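**Handout 8 - Washing and caring for wool at home**
Textiles and Everyday Materials, instructor: Agathe Masson

Bring this one to the practical, please, and bring a sweater you don't mind getting wet. Last session we looked at how a yarn is spun and why a loosely twisted one pills faster. Now we get to my favorite part of the whole course, which is what happens when you put that yarn in water!

**1. What the fiber looks like up close**

A wool fiber is covered in tiny overlapping scales, a bit like shingles on a roof. They all point the same way, from the root of the hair toward the tip. Run a single fiber between your finger and thumb and you can feel it: smooth in one direction, grabby in the other. Try it with one of your own hairs if you have no wool handy (human hair has scales too, though they are much flatter).

Under the scales is the main body of the fiber, and in most wools it is built from two kinds of cells lying side by side. The two sides take up water differently, so the fiber bends and coils. We call that coiling crimp. Crimp is what traps air, and trapped air is what keeps you warm. Fine merino has a lot of it. Coarse carpet wool has very little, and you'll feel the difference right away when the samples go around.

**2. Why wool shrinks**

There are two separate things going on, and students mix them up every year.

*Relaxation shrinkage* comes from the knitting or weaving. The yarn was held under tension while the cloth was made, and the first time it gets properly wet it lets go of that tension and settles into its natural size. This happens with cotton too. It is usually small, and a good blocking will bring most of it back.

*Felting* is the dramatic one. Wet fibers swell a little and get stretchier, and if you rub or squeeze them they start to travel. Because of the scales, each fiber can creep forward in the root direction but can't easily slide back, so with every rub the whole tangle gets tighter. You cannot undo it. A felted sweater will stay felted, however much hair conditioner you pour on it (I get asked about the conditioner trick every term - it softens the surface, and you can stretch the piece a little, but the fibers stay locked).

Felting needs moisture and movement. Heat and soap speed it up. So does a sudden change of temperature, mostly in combination with handling. Hot water with no movement at all does much less harm than people think, and Costel Hodžić has two swatches on the side bench that show this beautifully. They were cut from the same piece. One sat still in hot water, the other was rubbed by hand in lukewarm water. Have a guess which is which before you turn over the labels!

**3. Washing by hand**

Fill the basin first, then add the detergent, then the garment. Use a detergent meant for wool. Ordinary laundry powder is often quite alkaline, and wool is a protein, so alkali weakens it and leaves it harsh. Many powders also contain enzymes called proteases that break down protein stains, and they are perfectly happy to start on the sweater.

Press the garment under and leave it alone for a while. Lift it with both hands underneath, never by the shoulders, as wet wool is heavy and weaker than dry wool. Rinse in water of much the same temperature. Then roll it in a towel and press. No wringing. 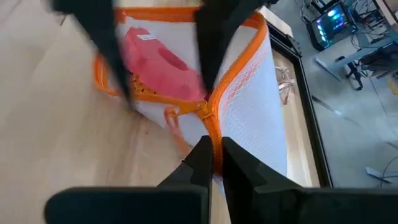 **4. Washing by machine**

Plenty of wool can go in a machine, and I'd much rather you washed it than were afraid of it. Read the care label first. A washtub symbol with a hand means hand wash, and a tub with two bars underneath means a very mild treatment. Many machines have a wool program that mostly rocks the drum gently and uses plenty of water, so the clothes float more than they fall. Keep the load small. Close every zipper and hook, turn the garment inside out, and put fine knits in a mesh bag to cut down on snagging and rubbing.

Superwash wool is a different animal. The scales have been partly removed, or coated with a thin layer of polymer, or both, so they can't catch on each other. It survives the machine very well. It also tends to grow when wet, so dry it flat and pat it back to its measurements.

**5. Drying and blocking**

Dry flat, away from radiators and strong sun. Measure the garment *before* you wash it and write down the chest, the length and the sleeve. Afterward, ease the damp piece back to those numbers and let it dry there. This works because water breaks some of the weaker bonds inside the fiber, the hydrogen bonds, and they form again as it dries, in whatever shape the fiber is in. It's the same reason your hair keeps a bend if you sleep on it wet. Steam does this too, only faster.

Lace can take a firm stretch with pins. Cables and ribbing can't - you'll flatten all that lovely texture.

**6. How often?**

Less than you think. Wool can take up a good deal of water vapor without feeling wet, and it gives off smells well when it's aired. Gorazd Kovačević, who knitted the gray cardigan on the form by the door, airs it overnight after wearing and washes it twice a winter. Do wash before summer storage, though. Clothes moth larvae go for wool with sweat or food on it, and a clean garment in a closed container is your best protection.

**For the practical**

Work in pairs. Each pair gets a knitted square of untreated wool and one of superwash, both in the Lotine yarn we used for the twist exercise.

- Measure both squares dry, width and length.
- Soak both without moving them, press, measure again.
- Now rub both in warm soapy water for 8 minutes, rinse, press, measure.
- Work out the change in area at each stage, as a percentage of the dry area.

Note down which stage showed relaxation and which showed felting, and look at the surface with the hand lens. Can you still make out single stitches?

Krešimir Petek has the lenses and the spare towels. Hand in your table with both names on it, and keep your felted square - we'll be cutting into it next time, when we look at why felt doesn't fray.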